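Subject: Re: [bench-sorting] July equipment order, what goes in?

Hi all,

Sota, thanks for getting the spreadsheet going, I'd been putting it off for weeks. I've answered your points below the quote and added a couple of lines you didn't have. We're working on the recycling task at the moment, so that's what I had in my head going through the numbers.

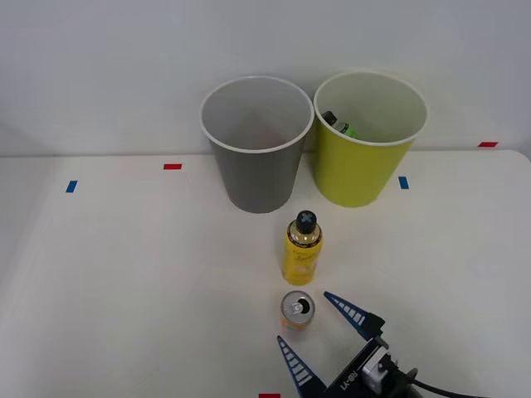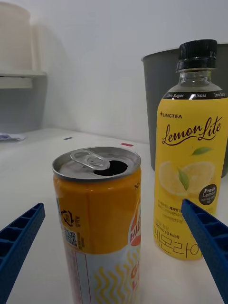 *Fingers open at the can, with the yellow-labeled bottle close by. The first is from the fixed camera, the second from the wrist.*

On June 12, 2026, Sota Kobori wrote:

> I have to hand in the July order and I'd like it to go in once, with no add-ons afterward. Right now I have:
>
> - a second arm from Munach, same model as the first
> - spare finger sets from Boonyarit
> - a replacement wrist camera (Idatum quoted us, good until the end of the month)
> - tabletop, bins, tape, the small stuff
>
> Can we do without the second arm this round? It eats most of the money and I'm not sure we have the hours to keep it busy. Also, how many finger sets do you really go through? I put down 28 and it looks like a lot. And does anyone care which bins we get?

OK, the arm first. I'd love a second one, you all know that, but I'd push it to the next round. We have the current arm booked for 17 hours a week and there's plenty of room left on the calendar. If we get up to 60 then I'll come back and make noise! What I would ask for now is the mounting plate and the extra power drop, both cheap, and then the table is ready whenever the arm does come.

Fingers: 28 is too many. They wear, sure, but the ladder-pattern ones hold up better than the solid ones did. Put down four sets and a bag of screws. Please make sure the quote says they fit the gripper marked RB-V1. Boonyarit sent us the wrong bolt pattern last time and the return took forever (I still have the emails if anyone wants a sad read).

Wrist camera - yes, buy it, and I'd take Idatum's price before it runs out. Can whoever calls them ask about the cable too? I want the longer one with the angled plug. The straight plug sticks out just enough to catch when the wrist turns over, and a cable on its own costs a silly amount if you order it later.

I also want a line for drinks. Sounds like a joke, but I've been paying for cans and bottles out of my own pocket and they do get dented and sticky and have to be replaced. I'd like a mix: slim cans, half-liter bottles like the Lemon Lite, and some little ones with small caps. Labels matter too, so please don't let anyone buy a whole case of the same thing. Opened cans are a different job from full ones when it comes to how hard you can squeeze, so we need enough to have both out.

Bins: I do care, a little. A plain dark one with a wide mouth, please, nothing with a swing lid. For the cups I'd go on buying different colors. Two tall ones side by side make a decent tight spot to reach around and they cost next to nothing.

Tape we're fine on. Red and blue are what we use for the position marks, and there's most of a box in the cabinet under the printer.

One more thing, and it's the one I'd fight for: the Bomix service plan. It's a yearly charge, so it looks ugly sitting in a July order, but the last repair we paid for by the visit cost more than the plan would have. Could it go under maintenance and stay out of the equipment total? Sota, you know those forms better than I do.

I can sit down with the sheet Monday afternoon if you want to go through it together. Otherwise just change my rows and send it.

Shu-fen Shih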